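Dudás Studios open day, March 2019

I've been hooked on the Surano records since college, so when the studio where they cut the last 3 of them said it was opening its doors for a day, I was on the train before breakfast. Dudás sits at the end of a bus line in Pramden, next to a tire shop, and you'd walk right past it.

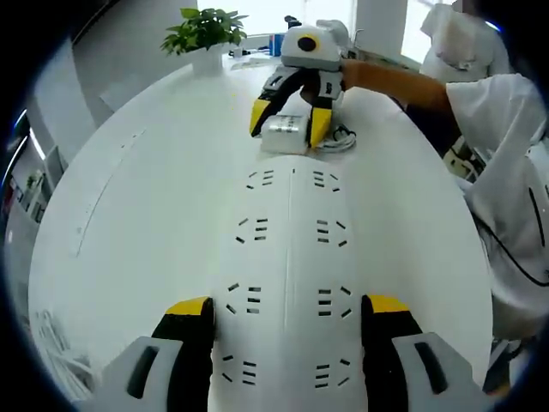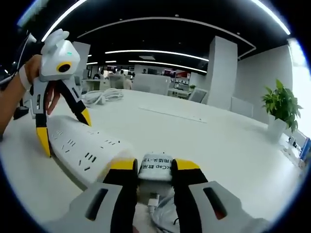 The tour starts in the big live room, which used to be a dairy and still has the drain in the floor. They let us clap and stomp and sing a few notes, and the echo hangs on forever – I could have stayed there all afternoon! Plenty of gear around the building has its little printed label, much like the one on the small white block between the yellow-tipped fingers, and I'm a sucker for that sort of thing. At home I've got a drawer of cables and no clue what half of them do.

Next came the control room, where we went in small groups and heard an early mix of a Jedach song with the strings pulled out, then put back in one at a time. The cellos came in last and a woman next to me gasped out loud. The desk was bought used in October 2000-something (the engineer couldn't remember either) and it hums a bit if you lean in close.

Lunch was soup and very good bread. Then there was a short set from a local choir in the hallway, 90 people squeezed along the walls, me next to the coat rack with somebody's umbrella in my back. They did two folk songs and a slow version of a Surano single that I liked better than the record – sorry, Surano.

I bought a test pressing at the front desk, number 2731, and carried it home inside my sweater. If you go to the next one, take the early bus and wear warm socks, the live room floor is freezing.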